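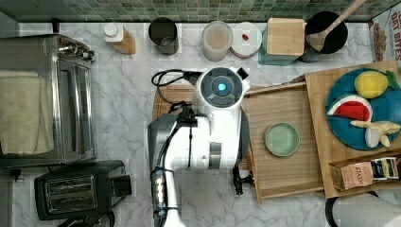

Oven beef stew came out thin and the meat is chewy, what did I miss?

clakico_kitchen
Hello all. I made the Sunday beef stew from my mother-in-law's notebook, and I followed it as exactly as I could read it. Chuck, onions, carrots, two spoons of tomato paste, stock up to the top of the meat, then the oven at 300 for two hours with the lid on. The taste was good. But the sauce was like soup, and the meat was still fighting with my teeth. My children ate only the carrots, and my husband was very polite.

English is my third language, so please forgive me if I use the wrong word for the cut. The label said "chuck roast" and I cut it myself into pieces the size of a walnut. The notebook says "until it gives up", with no time written. The two hours was my own guess.

Do I need more flour, or a different meat?

laltel31
Chuck is the right meat. Two hours at 300 is short. Mine takes three, sometimes more if the pot is very full. Chewy chuck is almost always meat that wants more time.

For the sauce, leave the lid open a finger's width for the last hour.

Matubbar
I disagree about the lid. If you open it, the pieces on top dry out and get a hard skin. Keep it closed, take the meat out at the end, and boil the sauce alone on the stove until you like it. Ten minutes is enough in a wide pot.

Also walnut size is too small. I cut mine double that.

laltel31
Never had a hard skin in my life. You push the meat under the liquid and it stays there.

Matubbar
It doesn't stay there if the liquid goes down, and making the liquid go down is the reason you opened the lid.

clakico_kitchen
Thank you both. I have a question before you continue – did I put too much stock? The notebook says "cover", and I covered everything, the carrots also.

Efa Eynon
I think yes, too much. The onions and the meat give their own water. I go halfway up the meat, and by the end it is nearly covered anyway.

I also learned to cook from a notebook in somebody else's handwriting, so I have sympathy. In mine there was a word I read as "vinegar" for a whole winter. It was "ginger". We had some very sharp soups.

About flour: toss the meat in it before browning, one spoon for each pound. It will not make the sauce thick like gravy, but it helps. And brown in small batches, with space between the pieces. When I fill the pot, the meat turns gray and sits in its juice.

Stadance
Nobody mentioned the oven. Check it with a thermometer. My old one was set to 300 and the real temperature was 31 degrees lower. I thought I was a bad cook for years.

laltel31
Good point, I should have asked that first.

clakico_kitchen
I don't have an oven thermometer but I will buy one. Efa, I browned everything in one batch, and it was gray exactly as you say. I did not know this was a mistake.

Can I save the rest? I have half a pot in the refrigerator.

Efa Eynon
Yes. Put it back in a low oven, lid on, and try a piece after 45 minutes. If it is still tough, give it more. Then do the sauce the way Matubbar says. I am with him on the lid, sorry laltel.

laltel31
Outvoted. I will eat my stew alone.

clakico_kitchen
Update: it took one hour and 15 minutes more. The meat breaks with a spoon now! I boiled the sauce separately and it became dark and shiny. The carrots are finished, completely mush, so I pressed them into the sauce and said nothing to the children.

Matubbar
Next time put half of the carrots in at the start and the other half for the last 40 minutes.

Comments (3)

potlid100: Works with lamb shoulder too. I skip the tomato paste for lamb.

Guest: Is 300 here Fahrenheit? I am in a Celsius country and I got scared.

clakico_kitchen: Yes, Fahrenheit. Please don't use 300 Celsius. It is 150 for you.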